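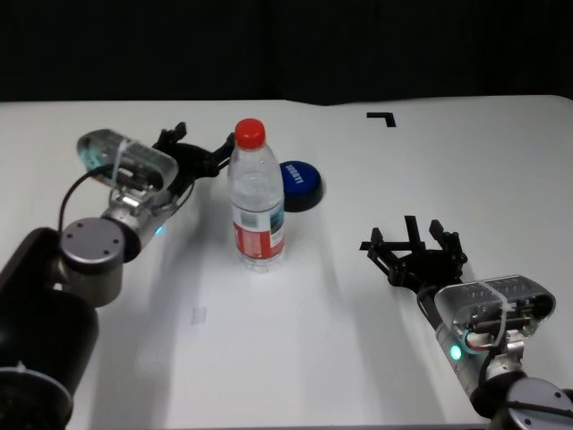
Eleri Beddoe wanted to know why we spent a whole term on one bottle when the recycling bin outside the Flurnden workshop has hundreds. Fair question! Our project, Kikatar, is about how much plastic goes into a single drink bottle and where it sits, and for that you need to get to know one shape really well – cap, shoulders, ridges, base, all of it.

The ridges were my favorite part. I had always taken them for decoration, but they stiffen the wall so it can be made thinner. We cut up 13 bottles of the same kind and squeezed rings from the ridged part and from the shoulder, and the ridged rings held up so much better (Wilmer Rengifo tried them all again by hand and agreed).

Caps were a surprise too. They're a different plastic from the body, so we weighed them separately. By January we had 704 caps in a tub, almost all from the cafeteria, and sorting them by color took two lunch breaks.

Next term we want to do labels. Some peel off clean and some leave glue everywhere – we still have to find out what takes it off.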